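Hotel-room tricks, tested at home

Every hotel chain with a marketing department now wants you to sleep, iron and fold towels the way its housekeepers do. I worked the linen side of a mid-sized place for a few years and I have my doubts about most of it. A few of the tricks hold up in an ordinary house. Plenty don't.

Thread count. The Jastholm hotels sell their own sheets at the front desk, 1167 thread count on the label, and last time I looked the matching Rutano set claimed 1199. I wouldn't pay extra for either. Figures that high usually come from counting each strand of a twisted yarn. A plain 400 cotton percale washes well, dries on the line in an afternoon and feels crisper in January. Buy two sets and rotate them.

Tight corners. Worth learning. Lay the flat sheet with the same overhang each side, tuck the foot, lift the side into a triangle on top of the mattress, tuck what hangs, then drop the triangle and tuck that. If your partner kicks it all out by midnight, leave the foot loose and save yourself the bother. 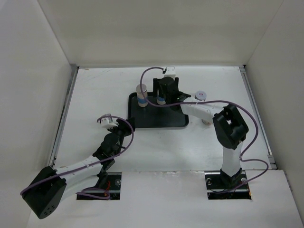

Vinegar in the kettle. Fine, and cheap. Half vinegar, half water, boil, leave it an hour, rinse twice. The branded descaling sachets left in some serviced apartments do much the same job at several times the price. Don't use vinegar on marble or other natural stone, whatever the video said.

Ironing with the shower running. I've never seen this work on anything heavier than a silk scarf. You'll get a foggy mirror, a big water bill and a shirt that still looks slept in. Get the ironing board out.

White towels. Hotels choose white so they can bleach the lot together, and a commercial laundry runs hotter than your machine will. At home, skip the fabric softener, which coats the loops, and don't cram the drum. My colour of choice is grey.

Scent diffusers. Tahiri sells its lobby fragrance in a bottle that lasted 18 days on my hall table. Open a window.

Filed under Dullness, my column for people who like a tidy linen cupboard. Next up: mattress toppers, and whether you need one.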